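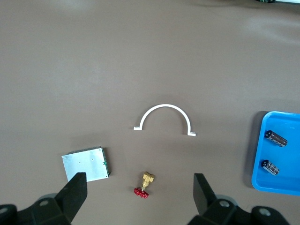

Every automation company sooner or later invites people in to watch a machine put things away, and I have now been to enough of these afternoons to distrust my own pleasure in them. Raken held its open day on Mar 8, 2019, in a rented unit at the back of the Sitport business park, and the pitch was parts sorting for small repair shops: the drawer of odds and ends that every such shop has and no one wants to deal with. It's a better pitch than most. A gate valve with a red handwheel has no business lying next to a capacitor, but anyone who has worked in a maintenance room knows that it will, and that a white plastic bracket will be lying there too. The company calls this "mixed recovery." Everyone else calls it the junk drawer.

I came up from Pliven by bus, which takes longer than the website says, and missed the opening remarks. By the time I had a badge the chairs were full, so I stood along the side with a man from a pump distributor and two people who turned out to be there for the job openings. Coffee was good. The handouts were on heavy paper and said very little.

The routine goes like this. Loose parts are spread out on a table. The arm goes over them, picks one, carries it to a tray and lets go. Then it does the next. Raken says its software has never been told the name of any of these things and doesn't need to be, as it works out for itself where to grab. I have heard this claim from other firms, and I always want to ask the same question, which is how many of the parts on the table were on the table last week as well. I did ask. The answer was that "most categories" had been seen in training. That is a fair answer, and it should have been on the handout.

To be just to the thing, it was not bad. The first full run covered 14 parts and took long enough that people began to talk among themselves. Twelve went where they were supposed to go. One, a capacitor, was gripped near the end and swung around in the fingers before it was released, landing in the tray all the same. The presenter counted it as a success and I suppose it was one. The two failures were less interesting. The arm went down, closed, came up with nothing, went down again, and after a third try moved on to something easier. I have worked with people like that.

What bothered me was the table. Shop parts come with grease on them. They come tangled, with a twist of wire around them and a broken cable tie, and usually with half a label stuck on. At Sitport they were laid out with clear space between one and the next, under steady light, and when a run was over an employee spread them out again by hand. He was careful about it. I watched him turn a circuit breaker a little, look at it, and turn it again. If I were buying this system I would want to know his hourly rate.

I put that to Kornél Fodor, who runs the project and had been on his feet since early morning. He didn't bristle. The heap comes later, he said; first you have to show that the hand can hold thirty kinds of thing that were never meant to be held by the same hand. A brass body is heavy and slick, a thin plastic arch weighs almost nothing and flexes, and a person adjusts for that without thinking. He has been saying heaps will be next since October, by his own account, and he laughed when I wrote it down.

Then there is the matter of speed. One full cycle, from the arm setting off to the part being let go, averaged 37 seconds on the runs I timed with my phone. A teenager with a summer job could clear that table in the time it takes the arm to make up its mind about the first piece. Raken's reply is that the teenager goes home and the arm doesn't. I've never found this as convincing as the people who say it. The arm may not go home, but at 5 p.m. the engineers do, and I saw how often an engineer was needed. On the second run the system was stopped by hand, restarted, and stopped again over something to do with calibration. We were asked to take another coffee.

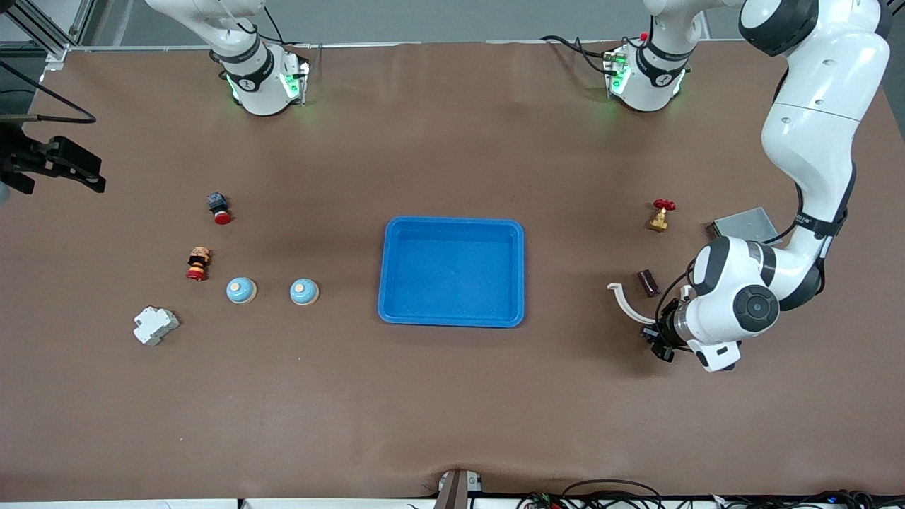

Győri thought I was being too hard on them. A shop loses more money to parts it owns and can't find than to parts it never bought, went the argument, and if a slow machine works through the junk overnight and gets most of it into the right trays, then slow is fine, and who cares what it looks like with an audience watching. Nobody times a dishwasher.

I've thought about the dishwasher on and off since then. The trouble is that a dishwasher gets loaded once and then left alone, and I didn't see Raken's system left alone for the length of one run. Overnight is a word that was used a lot that afternoon. When I asked whether the table had ever been run overnight, start to finish, with no one in the building, I was told that such a test was being planned.

Prices weren't given. A pilot with a repair shop in Pliven is supposed to start once the contract is signed, and I've asked to come by after the first month, preferably without an appointment.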